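Zileo beaker-and-scale cell: setup and upkeep notes

Last real edit: Jun 15, 2020

Hi! I look after the Zileo cell, and I keep this README next to the recordings so that whoever picks up the data can see how the table was set up and what I fuss over between sessions. There are 2715 recordings in the folder so far. Man-sik Maeng wrote the first version of these notes back in November and I've been scribbling over them ever since (his section on the old table is gone, sorry Man-sik).

The task

Two arms, one table, a beaker and a scale. An arm picks up the beaker, carries it to the scale, sets it on the plate and lets go. Easy for you and me, but glass is slippery stuff and the plate isn't very big!

Before you power anything up

Lay the black cloth first and get it as flat as you can. I used to run on the bare white tabletop and the clear glass was a pain to find in the video, so please don't go back to that. Tape the far side, then clip the corner nearest you. A few soft folds are fine, but a hard ridge where the beaker stands is not.

Scale goes on next, then the beaker. Keep the cables behind the work area, and look at the base lights before you reach for anything. Turn the scale on with nothing on the plate and wait for it to settle at 0.0. If it shows anything else, zero it and wait again.

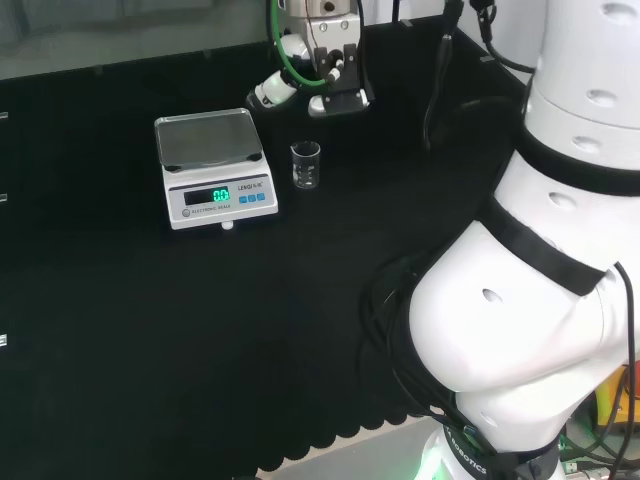 Fingertips

Fingertips are where most of my time goes. I wipe the pads with a barely damp cloth every 10 runs and let them air dry before the next grasp. If a pad has started to peel at a corner, swap it right then, even if you're in the middle of a batch (I know, I know). New ones are in the drawer marked Dromeo, along with the little hex key you'll need for the fingers.

After a swap, open and close the gripper six times on air and then try one slow grasp on the spare beaker. I hold the grip force at 80 percent of what the config file allows, and I'd leave it there unless you enjoy sweeping up glass. Come straight down over the rim, close, pause for a beat and only then lift.
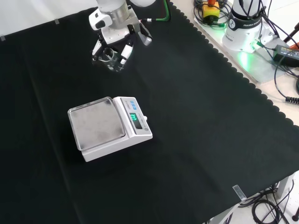 If the beaker tilts as it comes up, the two fingers are probably closing at different heights. Loosen the finger screws, push both fingers all the way up into their seats, tighten, and try again. Hamisi Rugemalira has a nicer way of doing it with a shim, and he wrote it up in the Ilitetti folder under "fingers".

Cables

Tug test on every connector at the start of the day, gently. Then jog the wrist through its full turn by hand guiding and watch the green cable the whole way round. It needs slack at both ends of the turn. I lost most of an afternoon to a cable that was fine everywhere except the last bit of travel!

Known quirks in the data

The scale position drifts a little between batches because I lift it off to clean under it. I don't mark the spot, so don't hard-code it.

The scale readout isn't always readable from every camera. If you need weights, use the log file.

Recordings with "pramanik" in the name use the older Pramanik calibration. Keep them apart from the rest until I get round to converting them.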